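Brevora Wooden Dish Rack: Small, Light and Very Easy to Like 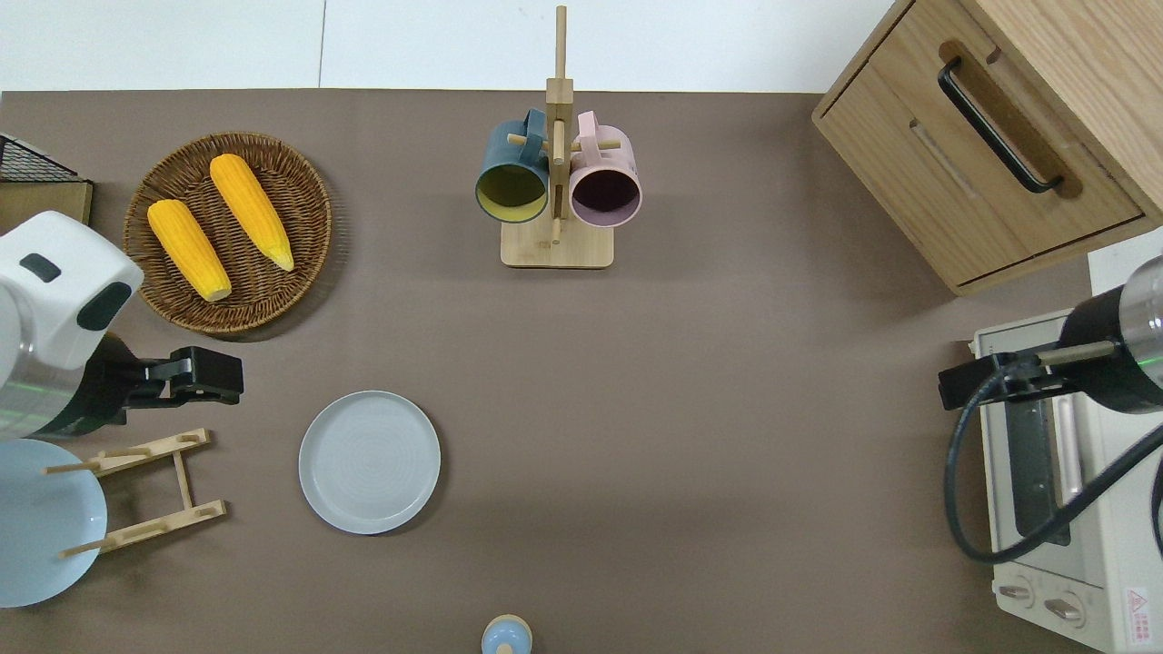
Margit Rustad wrote to me after my last kitchen post that a wooden dish rack is a lovely thing for one winter and a gray, fuzzy thing by the next, and that she'd gone back to wire for good. Fair enough! I had one of those fuzzy ones too, in my old apartment, and I threw it out without a second thought. So I went into this one with my eyebrows up, and I've come out the other side a bit in love with it.

The Brevora is a plain little rack in light natural wood. Two slats, short pegs, a bar joining them, and that's the whole design. It looks like a small ladder when you lay it down. No tray comes with it, no cutlery cup, no rubber feet. I paid 68 dollars at Clarkden, the kitchen store by the bus station, which made me wince a little at the register (my sister bought a wire one twice the size for a lot less and has mentioned it more than once).

What won me over is how gentle it is. I have a pale blue plate I'm fussy about, and on my wire rack it used to go in with a nasty little clink every single night. On the wood there's a soft tap and it stays put. Dinner plates, side plates, a cutting board if it's thin – all fine. The pegs have been sanded properly, right down to where they meet the slats, and I haven't had one splinter or snag on a dish towel.

Bowls are where it struggles. Shallow ones will lean if you give them an empty slot on each side, but my deep Gerov soup bowls tip forward and sulk. I dry those upside down on a towel now. Mugs have no place on it at all, so I'd pair it with a mug tree if you have the counter space. Mine has a square base and a tall post with pegs, also in light wood, and the two look so nice together that I've stopped putting things away as fast as I should.

Now, the fuzz. I've had the rack since March and use it every day, mostly for the dishes from 2 people. I rubbed it with mineral oil before the first use, let it soak in overnight, and wiped off the extra in the morning. I've oiled it 3 times in total. The wood has gone a shade warmer and it's still smooth. I also stand it up on its end by the window once the plates are off, and I think that does more good than the oil. If you leave it flat in a puddle you'll get Margit's rack, no question.

You do need something underneath. I tried a folded towel, which got soggy, and then a Levchenko drip mat with ridges, which works well and rinses clean in a few seconds. I wish Brevora sold the rack with a mat that fit. For that price they could!

It weighs next to nothing, so when I'm cooking something big I pick it up with one hand and tuck it beside the fridge. My wire rack never moved in six years. I've even used this one for letting cookie sheets cool on edge, though a full-size sheet is too heavy for it and will pull it over.

Would I buy it again? Yes, for a small household with more plates than bowls. For a family of five with pots in the sink every night, get something bigger in metal and spend the rest on good dish towels.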